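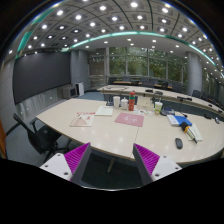 Should a family put a loan between relatives in writing?
In most cases it should, even when the amount is small and the people involved trust one another. A short written record protects the person who lends, the person who borrows, and the relatives who would otherwise be asked to take sides later.

The family mediation desk at Sistidano receives more inquiries about loans between relatives than about any other subject except the care of aging parents. Few of them concern dishonesty. Far more often, one person remembers a loan and the other remembers a gift, and the conversation in which the money changed hands took place at a kitchen table several years ago.

A written record does not need to be long. One page is usually enough. It should state the amount, the date the money was given, whether it is to be repaid, and how. If repayment is to be made in installments, the record should give the size of each payment and the day of the month on which it falls. Both parties should sign it and keep a copy.

Readers often ask what should happen when a payment is missed. The record can answer this in advance. Many families agree to a grace period of two weeks, after which the borrower is expected to call — not text — and propose a new date. Others allow the borrower to skip one payment a year without discussion. Either arrangement is workable if both people have accepted it beforehand.

Parents who lend to one adult child should consider whether the other children will be told. Our mediators generally recommend that they be told, in plain terms and at the same time. A sibling who learns of a loan while an estate is being settled may feel misled, and the question of whether the unpaid balance counts against the borrower's share can hold up matters for months. The record should say what becomes of the balance if the lender dies.

A relative who cannot afford to lose the money should not lend it. It is acceptable to decline, and a brief refusal is kinder than a long one. "I am not able to do that" is a full reply, and no account of one's finances is owed along with it.

Sistidano will hold an evening session on family loans at the Clemell office in April. The session lasts about 40 minutes, followed by time for individual questions, and is limited to eight households. A blank loan record may be requested from the front desk at Clemell or Marín at no charge. Larger loans, and any loan secured by a home, should be reviewed by an attorney before signing.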